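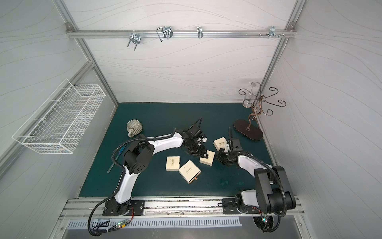 Product Review: The Lundcombe Packing Bench

17 November 2005
By Hannelore Kohlhase, Facilities and Supply Office

Print this article | E-mail this article

Search this site: Enter keyword Go

The Supply Office was asked in February to recommend a standing bench for the mailrooms and small packing rooms operated by the member libraries. The Lundcombe bench was one of 2 models placed on trial. The other, the Omton folding table, will be reviewed separately.

The bench was delivered to the Brandisau branch in three cartons. Assembly is described in the manual as a task for one person. Our staff found that the rear legs could not be kept square without a second pair of hands, and the manual should say so. All bolts take the same wrench, which is supplied. The printed parts list calls one of the cross braces by two different names.

Working height is set by pins in the legs. Nicanor Quiroga and Trinidad Garrido, who share the morning shift at Brandisau and differ considerably in height, report that changing the setting takes too long to be done between shifts. They settled on a middle position and left it there. Branches that expect several people to use the bench each day should take this into account.

The work surface has held up well. Tape residue came away with warm water and a plain cloth. Ink from the date stamps left a faint mark near the front corner that remains visible. The surface is smooth enough that large parcels can be turned without lifting, although padded envelopes tend to slide when the bench is bumped.

Storage is the weakest feature. The single shelf under the top is too shallow for standard interlibrary loan crates, and staff continued to keep them on the floor. Estela Rivadeneira of the Echeverría branch tried the optional deep shelf and considers it necessary. It is priced at $54 and must be ordered with the bench, as the side panels are drilled at the factory.

The bench lists at $367, without the deep shelf. Shipping weight is 209 pounds, and branches without a ground-floor entrance should confirm delivery terms before ordering.

The Supply Office recommends the Lundcombe bench for rooms where it will stay in one place and be used mainly by one or two people. It is not recommended for shared public rooms. Requests for purchase should be sent to Gisela Arancibia, with the room measurements and the name of the person who will receive the cartons.

Print this article | E-mail this article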